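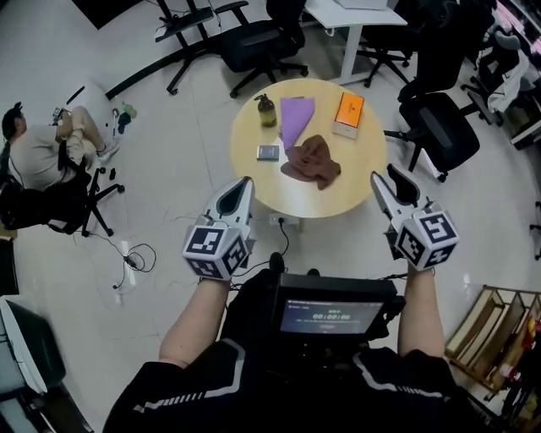
Handheld gripper rig, pre-session check, Gernville shared workshop
Filled in by me (Ewan Te Moana), Monday, started just after 9 am
Rig: Tivness pair, left and right, second build

Same list as last month with two new lines at the end of the gripper section. I've marked each one OK, FIX or WATCH and put my comments underneath, because the last bloke to use the sheet (me) only wrote ticks and then couldn't remember what any of them meant.

GRIPPERS

1. Finger tips seated, no wobble
OK left, WATCH right. The right one has a tiny bit of play if you twist it. I pulled it off, cleaned the socket and pushed it back on and it's better, but I reckon the print has shrunk a touch. Spare tips are in the Jallov tin on the second shelf. Please put the lid back on!

2. Black pads stuck down at all four corners
OK. I redid the left pad on the weekend with the good contact glue and left it overnight under a clamp. Don't use the stuff in the yellow tube, it goes gummy and you'll be picking it off for a week.

3. Marker cubes square, clean and tight
OK both. Wipe with a barely damp cloth, no solvent. The black and white faces are only stickers over the print and metho lifts the ink (ask me how I know). If a cube gets knocked, stop and redo the calibration before you record anything else.

4. Trigger returns on its own, ten squeezes each hand
OK left. Right was sluggish on the first couple and then fine. A dab of dry lube sorted it.

5. No sharp print edges where your hand goes (new)
FIX, now done. There was a nasty little ridge on the right handle that gave me a blister. Ten minutes with wet and dry paper.

6. Finger pinch check (new)
OK. Close it on a pencil first, and only then on anything you care about. It won't break a finger but it does nip, and I'd like kids kept well back on open days.

CHEST UNIT

7. Mount tight, doesn't sag when you lean over the table
OK. I did the thumb screws up finger tight plus a quarter turn. Any more and the bracket cracks, which cost us the first one.

8. Timer starts from zero and counts
OK. Let it run a few seconds before you go near the objects so you know the recording has really kicked in. The log says we're up to 1,197 good clips now, and 123 binned, and a fair few of those binned ones were me starting too early.

9. Battery not warm, not puffy
OK. Hand on the back of it after twenty minutes, that's the whole test. If it's ever puffy it goes in the sand bucket outside, no arguments, and you text me.

10. Straps and loose clothing
OK. Zip your jacket right up and tuck the cord ends in. Mine got caught in the trigger once and I had a whole conversation with a gripper that wouldn't let go.

TABLE AND FLOOR

11. Table steady, doesn't rock
OK. The round one is the pick of them for this. You can walk right round it without barking your shins on a corner.

12. Objects light, nothing glass, lids done up
OK. Pump bottle, cloths and small boxes to start with. Lock the pump head down if it locks. I like having a couple of soft things in the mix, folding is still where I'm worst by a mile.

13. Cables and power strips out of the walking path
FIX. There's a tangle on the tiles over by the chairs, power strip and all, and a lead going into the outlet near the table as well. You can't see your own feet properly with the rig on, so this is the one line on the sheet I'd fail a session for. I've asked Rostami for a quote on cable covers and in the meantime it's gaffer tape and good manners.

14. Bits and pieces picked up off the floor
FIX. A couple of small things lying about, two minutes' work.

15. Chairs pushed back, anyone sitting nearby knows you're recording
WATCH. Chairs do creep in. If someone's having a sit down that's fine, it's a shared space, just give them a yell before you start swinging your elbows.

OVERALL

Good to go once 13 and 14 are sorted. Right finger tip to be reprinted before the next long session, file's in the shared folder under Tivness tips, use the bigger of the two.

Ewan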